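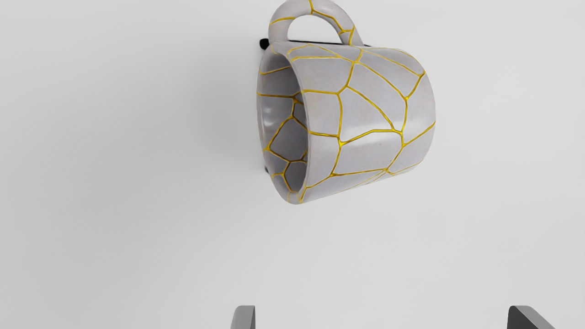
# 全家福

**全家福**,又称合家照、家庭合影,指一个家庭的成员在同一画面中拍摄的集体肖像。何谓“一个家庭”,各地理解不一,通常由出钱的人决定。全家福多摄于春节、婚礼、老人寿辰或子女远行之前,成品挂在客厅、走廊或楼梯转角,其中楼梯转角一般留给拍得不太好的那几张。

全家福与群体肖像、毕业合影在技术上相近,差别主要在于被摄者彼此认识得太久,对摄影者的指挥普遍缺乏敬意。

## 名称

“全家福”一词在汉语中兼指一道以多种食材烩成的菜肴。两者的共同点是材料越多越难掌握火候,且总有一样东西沉在下面看不见。在餐馆里打电话约亲戚“去拍全家福”时,邻桌偶有误会。

方言及口语中另有“大合影”“照个相”等说法。后者字面上并未说明人数,但由长辈说出时,默认所有人都得到场,包括正在洗澡的。

## 历史

### 画像时期

摄影术传入之前,家庭群像由画师绘制。画像的优点在于缺席者可以补画,已故者可以坐在正中,面色还往往比在世者红润。画师按人头收费的地区,幼童有时被画得很小,并聚在一处。

### 照相馆时期

早期感光材料需要较长的曝光时间,被摄者须保持静止,照相馆因此备有支撑头颈的铁架。那一时期的全家福表情严肃,后人常据此推断先辈生活艰难。先辈的生活或许确实艰难,不过让任何人被铁架顶着后脑勺,都很难笑得自然。

照相馆备有布景,常见的有亭台、栏杆、湖面和洋楼。同一处湖面往往为全镇居民所共有,从留存的照片看,镇上人人都有一座通向它的台阶。海滨小城 Evcombe 的老照相馆即以一幅山景布景闻名,当地居民推开窗就是海,仍然更愿意在山前留影。

### 家用相机与手机时期

家用相机普及后,全家福开始在自家客厅拍摄,画面中遂长期缺少一人,即按快门者。这一位多为父亲。翻阅此类相册,容易得出该户没有父亲的印象,只在个别照片的玻璃柜反光里能找到他。

自拍定时器部分解决了上述问题,同时带来一种新的图像类型:一人侧身奔跑,其余人回头看他。手机与自拍杆出现以后,缺席者重新回到画面,并占去画面的大半。

## 构图与站位

全家福的站位以辈分为主要依据,身高次之,交情不予考虑。较通行的排法如下:

| 位置 | 通常人选 | 常见问题 |
|---|---|---|
| 前排正中 | 最年长者 | 反复表示不必坐中间 |
| 前排两侧 | 同辈老人 | 手不知放在哪里 |
| 后排 | 子女及配偶 | 新配偶被安排在便于裁剪的位置 |
| 地面 | 孙辈 | 离开地面 |
| 怀中 | 婴儿 | 只对灯感兴趣 |

“便于裁剪的位置”指画面最外侧。摄影者一般不会明说,家长也不会明问,双方对此抱有一种专业上的默契。婚后若干年,该成员逐步向中间移动,可视为转正。

人数达到 15 人以上时需要分排,达到 40 人时需要台阶、梯子或一处缓坡。Rukalar 谷地的大家族习惯在打谷场的斜坡上拍摄,坡度使后排自然升高,也使折叠椅缓缓向前滑动。当地老照片里第一排的人物双脚蹬地,神情专注,外来研究者曾将其解读为农耕民族的坚毅。

## 拍摄过程

### 集合

集合是整个流程中耗时最长的环节。照相馆 Inano 的预约单上印有“请全员提前 15 分钟到达”,店员对熟客另行口头通知一个更早的时间。即便如此,总有一名成员在最后时刻去了洗手间,待其返回,另一名成员便想起自己也该去。

### 服装

20 世纪末以来,统一着装逐渐流行,样式有白衬衫配牛仔裤、红毛衣、成套唐装等。统一着装的本意是弱化个体差异,实际效果则是让唯一没有看群消息的人格外醒目。穿条纹衣物者在数码照片中可能产生摩尔纹,看上去像在发出信号。

### 表情

口令因地区而异,汉语区常用“茄子”,其发音使嘴角向两侧展开。这一口令的弱点在于收尾:拖长音的人、抢先喊完的人和觉得幼稚不肯喊的人各有各的口型。有经验的摄影者在喊完之后再按一次快门,此时众人以为已经结束,神态较为可用。

眨眼属于概率问题。人数越多,所有人同时睁眼的机会越小,常用对策是连续拍摄多张,再从中挑选。7 口之家连拍 5 张,一般可以得到一张母亲满意的照片,其标准是母亲本人在该张中睁着眼。

### 婴幼儿与动物

两岁以下儿童不接受口令,只接受声响、玩具和短暂的贿赂。摄影者身后因此常站着一名挥舞摇铃的亲属,此人在镜头看不到的地方表现极为出色,成片中却只留下全家人一齐望向别处的目光。

犬类大多配合,猫的出席应视为意外收获。Pirzada 一带有将家中山羊纳入合影的习惯,山羊站在最外侧,与新女婿对称。

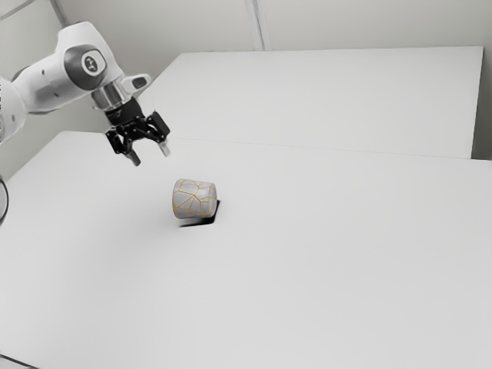

白色桌面,一件短圆柱形物体横置其上;左侧为机械臂。(计算机渲染图)

## 后期处理

常见的后期处理包括换头、补人和去除闲杂物件。换头指将某成员在另一张底片中较好的头部移植过来,要求两张照片机位一致。手艺不佳时,此人的目光会与自己的肩膀朝不同方向,家属多半看不出来,本人则终生介意。

补人用于成员身在外地的情形。缺席者自行拍摄一张照片寄来,由后期人员置入预留的空位。预留空位须事先交代清楚,否则站在旁边的人会在拍摄时本能地挤过去。远方来照的光线往往与现场相反,于是一家人之中,唯独在外工作的那一位被另一个太阳照着。

磨皮功能的滥用也受到批评。祖孙三代在统一磨皮后年龄趋同,辈分只能靠座位辨认,这在客观上巩固了传统站位的地位。

## 保存与陈列

纸质全家福宜避光、防潮保存,背面用软质铅笔注明时间与人名。实践中,背面通常空白,理由是“自家人还能不认识”。经过两代之后,这一理由便不再成立,后排左起第三位由此成为许多家族最持久的学术争议。

相框尺寸随装修风格变化,总体趋势是越来越大,而后忽然消失,改存于手机。手机中的全家福数量远多于从前,找到它们所需的时间也远多于从前。

部分家庭按年在同一地点、以同一站位重拍,形成系列。此类系列的观赏重点名义上是孩子的成长,访客真正看得仔细的多为背景里始终没有修好的那扇纱窗。

## 社会功能

民俗学者一般认为,全家福的作用在于确认成员身份、展示家庭规模以及记录特定节点。除此以外,它也是少数能让平日不讲话的两名亲属相隔不到一拳站立的场合。摄影者会请他们“再靠近一点”,二人照办,并在快门之后立即恢复原来的间距。

拒绝参加拍摄在许多地方被视为严重表态,其分量超过缺席年夜饭,毕竟年夜饭并不挂在墙上。也有人每次都到场,每次都恰好被前面的帽子挡住,对此尚无定论。

## 参见

- 证件照
- 毕业合影
- 婚礼摄影
- 影楼布景
- 自拍定时器
- 全家福(菜肴)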